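Office walk-round checklist – small meeting room, Callmont floor
September round. Walked by Halina Jabłońska, comments written up by Orla Heffernan.

Good morning all, and thank you for being so patient while we worked our way along the corridor with a clipboard and a tape measure. I know the form only asks for a tick and a word or two, but I've never managed to keep to the little box, so please forgive the extra lines. Where I've put "Fix" it needs doing before the next round, "Watch" means we'll look again, and "OK" is OK.

## 1. Floor and walkways

- [x] **Boards level, no lifted edges – OK.** Halina went over the wood floor in soft shoes and then in her heavier pair (she swears you feel different things) and found nothing to trip on. The join by the door, which caught so many of us in the spring, has stayed down nicely.
- [ ] **Cables off the floor – Fix.** There are white cables lying loose on the floor in the part of the room with the second table, one of them in a loop. It's exactly the sort of loop a toe finds. Please run them along the wall or up the table leg with the soft ties from the supply closet – the ties, please, and no tape, as tape leaves that gray gum on the boards and we were months getting the last of it off.
- [x] **Clear route to the door – OK.** Measured with the chair pushed in and again with it pulled out. Comfortable both times.
- [x] **Footwear – OK.** Flat closed shoes and sneakers all round, which made me very happy after the summer of flip-flops!

## 2. Tables

- [x] **Stable, no rock – OK.** Leaned on each corner of both white tables. One foot on the second table wanted half a turn and got it on the spot.
- [x] **Cable hole in the tabletop – OK.** The round metal one near the corner sits flush. I ran a finger round it and nothing snagged. If anyone wants to bring a lamp in, this is the hole to use, so the cord goes down through the table and doesn't trail over the front.
- [ ] **Nothing over the front edge – Fix.** The pale block at the front of the table sticks out past the edge, at just the height where a hip goes by. Slide it back a hand's width, please, and it's perfectly fine where it is otherwise.
- [ ] **Upright items steady – Watch.** The thin gray panel is standing on its own near the front edge. It stayed put when Halina bumped the table (gently, she would like it known), but I'd be easier in my mind if it lived farther back.
- [x] **Personal things – OK.** Nobody minds a book or a watch on the table while you're busy, and this room is kept very pleasantly. Do remember to take your watch with you when you go, though. The lost property drawer has 3 in it already and not one has been asked for.

## 3. Flowers and vase

- [x] **Vase placed well back – OK.** The white vase stands at the far side of the table. Good spot, please leave it there.
- [x] **No water near sockets – OK.** The flowers are artificial, so there's nothing to spill. I do think the cream and peach suit the room, and I was quite ready to be stern about them and couldn't find a reason.
- [ ] **Dust – Watch.** A cool hairdryer on low works better than a cloth, which pulls at the petals. Ask me and I'll bring mine.

## 4. Blinds and glass

- [x] **Slats intact – OK.** White horizontal blinds throughout, and I couldn't find a bent slat anywhere, which is more than I can say for the room next door.
- [x] **Cords out of reach – OK.** Wound up on their cleats. If you let one down to cut the glare, please wind it back afterward, even if you're only popping out for coffee.
- [x] **Baseboard – OK.** Black strip firm along its whole length. A few scuffs, nothing loose.

## 5. Chairs

- [ ] **Casters – Watch.** The black chairs roll well, maybe a bit too well on bare boards. Halina would like to try one on the soft Ferri casters for a month before we order more, and I've said yes.
- [x] **Height lever and back – OK.** Both hold. Please sit down slowly on any chair you haven't used before, all the same.

## 6. Light and air

- [x] **Light at the table – OK.** Plenty by day with the blinds as they are. I'd like to come back late in the afternoon when it gets darker earlier.
- [x] **Air – OK.** Vent opened, wiped and closed again.
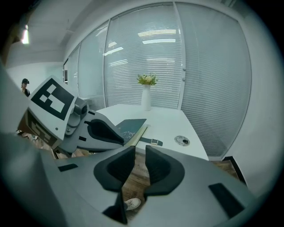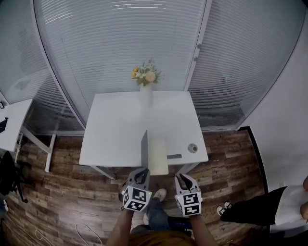
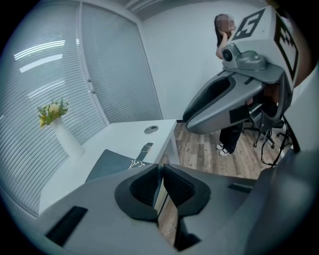
*Small meeting room, Callmont floor, September round.*

## Follow-up

Cables and the pale block first, both with Halina. Chair trial with me. The room scores 93 out of 100 this time, and the missing points are nearly all cables.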